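# Announcing the Audiobook Edition of *The Wisby Bell*

I am pleased to announce that the audiobook edition of *The Wisby Bell*, the first volume of the Flonditz Chronicles, will be released in January. Readers have asked for this edition since the ebook appeared, and I thank them for their patience. The recording is complete, the final files have been approved, and preorders are now open through the usual retailers.

The narrator is Graciela Retamal, who was selected after a round of auditions held last spring. Each candidate was sent the same passage, the council chamber scene from chapter nine, in which five characters speak in quick succession and two of them are lying. Ms. Retamal's reading was the only one in which I could tell the liars apart from the honest parties by voice alone. She was offered the contract the same afternoon.

## About the Book

For those who are new to the series, *The Wisby Bell* is a fantasy novel set in the river city of Flonditz, where the dead are permitted to remain as long as a bell is rung for them each evening. Asante, a junior bell keeper, discovers that one of the names on her list belongs to a man who is still alive. Her attempts to have the name removed bring her to the attention of the House of Trudix, which has governed the city's burial rights for generations and does not welcome questions about its records.

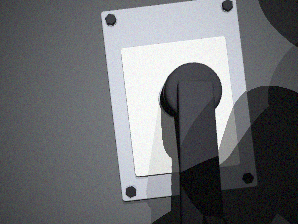
The novel is complete in itself, although certain matters concerning the lower city are left open for the second volume. It contains some violence and one extended drowning sequence. Parents of younger readers may wish to review chapters twenty and twenty-one in advance. The romance is slow and remains mostly in the background until the final third.

## Changes to the Text

The audiobook follows the revised edition of the novel. Readers who purchased the ebook in its first months will notice several differences, and I would like to set them out plainly.

- The prologue has been shortened. The description of the flood now occupies one page.
- Asante's brother has been given a name, Pell, and speaks in two additional scenes.
- The date of the first Trudix charter has been corrected in chapter four so that it agrees with the date in chapter thirty.
- The glossary has been removed from the main text and will be supplied to audiobook customers as a separate download.

The ending has not been changed. I have received a number of letters on this subject, some of them strongly worded, and have read each one. The ferryman's decision was settled in the earliest outline, and I continue to believe that it is the correct one for the story. The second volume will deal with its consequences.

Ebook customers may obtain the revised text at no charge by updating the file on their reading device. Paperback copies already sold will of course remain as they are. A list of the corrections will be posted on the Books page of this site for anyone who would like to mark them by hand.

## Pronunciation

A considerable part of the preparation concerned names. I had never been required to decide how certain words sounded, having only typed them, and the narrator quite properly wished to know. The following are now standard for the series. Flonditz takes its stress on the first syllable. Trudix rhymes with nothing in particular, but the *u* is long, as in "truth." Wisby is pronounced as it is written. Readers who have been saying these names differently for some time are welcome to continue.

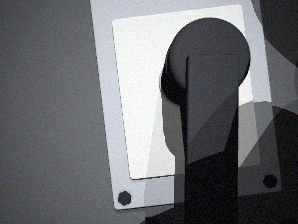
The river songs presented a separate difficulty. There are four in the novel, and none was written with a tune in mind. After some discussion it was agreed that they would be spoken, with the exception of the lullaby in chapter sixteen, which Ms. Retamal sings without accompaniment to a melody of her own. I consider it the finest moment in the recording, and I have asked for her permission to post a short excerpt here before the release. She has kindly given it.

## Reviews and Advance Copies

At the time of writing, the ebook of *The Wisby Bell* has received 2,174 ratings, of which 1,395 are five-star ratings. I am grateful to everyone who took the time to leave one. Reviews remain the chief means by which an independent series finds new readers, and a sentence or two is sufficient.

A limited number of advance listening codes will be made available to members of the mailing list. Members who would like to be considered should reply to the next newsletter with the word BELL in the subject line and indicate which retailer they use. Codes will be sent in the order in which replies are received. Those who accept a code are asked to post a review during the first week of release. The review may be favorable or unfavorable, but it should state that a free copy was provided.

## The Second Volume

The second book in the series is in its third draft. It opens five years after the events of the first and is told partly by Asante and partly by a member of the Trudix household whose identity I will not disclose at present. The title has been chosen and will be announced once the cover is finished. No release date has been set. I would prefer to give readers a reliable date later than an unreliable one now, having made the opposite choice with the first book.

Questions about the audiobook may be left in the comments below. Please mark any comment that discusses the ending with the word SPOILER on its first line.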